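Toy block

Toy blocks, also called building blocks, are small solid pieces used by children for stacking, sorting and simple construction. Most are made of wood, plastic or foam. They are among the oldest manufactured toys still sold in much the same form.

Size and shape

Blocks for young children are usually cubes. Larger sets add bricks, pillars, arches and wedges, with sides cut to a shared unit so that two short pieces match one long piece. The Lornudero set, a school set sold in wooden crates, has 244 pieces based on a unit of 60 mm. Home sets are much smaller, and the Driner starter box holds 8 cubes. Edges are commonly rounded to prevent splinters and to make the pieces easier to hold.
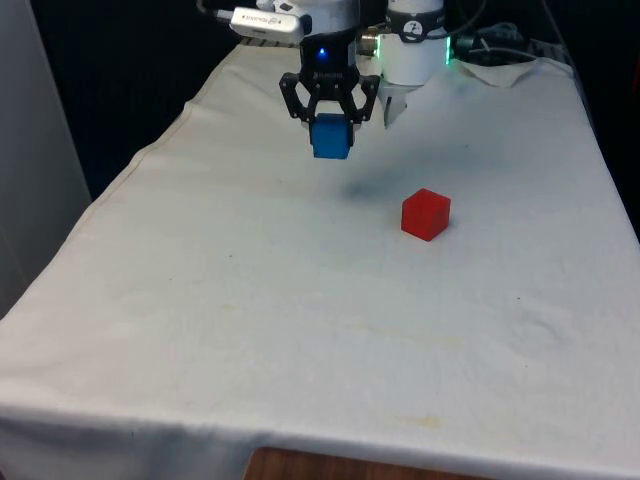
Blue cube with slightly rounded edges

Stacking

Children often begin by knocking down towers built by an adult. Placing one block on another and letting go without upsetting it comes later, and takes some control of the fingers and wrist. A tower stands as long as the weight of the upper blocks falls within the base of those below, so small errors in placing matter little in a low stack and more in a tall one.

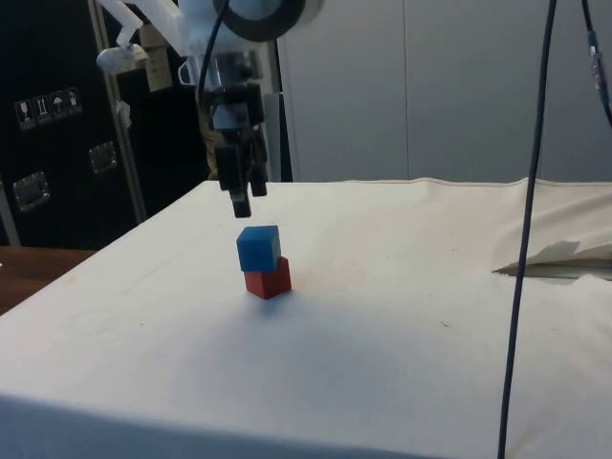
Stack of two cubes, blue on red

Colour

Early wooden blocks were often left plain or covered with printed paper. Painted and stained sets became common as safer finishes came into use.

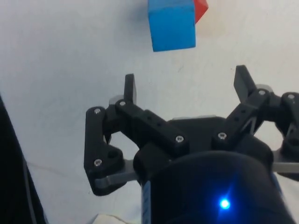
Sorting by colour is a usual first game with painted blocks, and many sets are limited to a few strong colours for this purpose. Red and blue, as on the cubes shown against a white surface, are easily told apart even when one block partly hides another. The Skultness catalogue lists its cubes in those 2 colours only, while Hsiao blocks are sold unpainted with an oil finish.

See also: Construction set, Alphabet block, Stacking rings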